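2019-01-24

Up at six to finish the boxes in the hall before the plumber came. He did not come. He called at nine and said the part was still in Girnodmont and he would try again after lunch, so I had the morning after all and used it on Grandfather's letters.

I have been putting this off since the move. There are two shoeboxes and a flat tin. The shoeboxes are mostly bills and church bulletins, and I went through the first one in an hour and threw out more than half. The tin is the one that matters. It has the letters he wrote from Barrios the winter he worked at the salt yard, before he married, and they are in better shape than I expected. The paper is thin and he wrote on both sides, so the ink shows through, but with a lamp held low from the left I can read nearly all of it.

The money

He put down every sum he earned or spent. In the second letter he has 368 saved and is pleased. In the fourth he has 884 and has bought boots. I had always been told he came home with nothing, and that his brother paid for the first field. That can't be right. The last letter gives the total as 2,153, written twice, once in figures and once in words, as though he thought his mother would not believe it. I copied all of it into the green notebook with the page numbers.

What I still don't know is what happened to it. Aunt used to say he lost it at cards on the boat, but she said that sort of thing about most of the men in the family. There is a gap of five weeks between the last letter and the date he signed for the house. I wrote to Rodrigo Iglesias in the fall to ask whether the parish book in Barrios lists lodgers, and he wrote back that it does, but the volume for those years was out being rebound. He thinks it will be back in March. I will write again then.

Lunch was the rest of the lentils. The plumber came at two, looked under the sink, and said it was the wrong part.

Afternoon

Walked down to the post office with the forms for the water company and the package for Ustach. The line was out the door. The woman ahead of me was sending a lamp and had not wrapped it. I stood there long enough to read the whole notice about the new parking rules on Gimuvside, which will mean going the long way around to the bakery until they finish the curb. Postage was more than last time. I kept the receipt.

On the way back I stopped at the hardware store for hooks, picture wire and a tin of the off-white for the back bedroom. They only had the large size. I bought it anyway because the closet needs doing too, and the ceiling in there has a brown mark the size of a plate that I would like to stop looking at. The man said two coats. I think three.

It started to sleet when I was halfway up the hill. My left knee was bad going up and fine on the flat, same as all this week. I have been doing the stretches in the morning but skipped them today on account of the plumber.

Got in, hung the coat over the bath, made tea, and wrote the list for the rest of the week at the kitchen table with the second shoebox still sitting on the other chair.
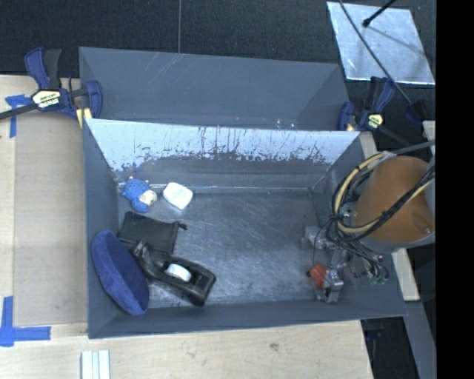 To do before the weekend

Call the plumber's office and ask for the other man.

Take the second shoebox apart. Keep anything in his handwriting, anything with a stamp, and the photographs even if I don't know the faces.

Get flat folders for the letters. The tin has rust on the inside of the lid and I don't want it touching the paper any longer.

Move the bed out from the wall in the back bedroom and wash the wall down before painting.

Return the library book on salt working. I owe 40 cents on it already. There was only one chapter of any use, on the drying pans, but it did explain two words in the third letter I had taken for names.

Evening

Read the third letter again with those two words in mind and it makes a good deal more sense. He was not complaining about a man. He was complaining about a rake. I corrected the notebook and left the old reading crossed out so I can see what I thought before.

Cousin phoned at seven. She is well, the dog is not, and they are waiting on the vet. I told her about the 2,153 and she was quiet and then said her mother had a story about a loan to a neighbor, a man with a mill, and that there was a paper about it once. She doesn't know where it went when the house was cleared. She will ask her brother, who took the desk. I wrote that down as well - the mill, the desk, and his number.

If there was a loan, it would explain why the field went through in the brother's name. It would not explain why he never talked about it. But he didn't talk about Barrios at all that I can remember, apart from the cold.

Soup and toast. Put the bucket back under the sink and emptied it once. The sleet has turned to snow and is sticking on the steps, so I brought the shovel into the hall and set the alarm for six again.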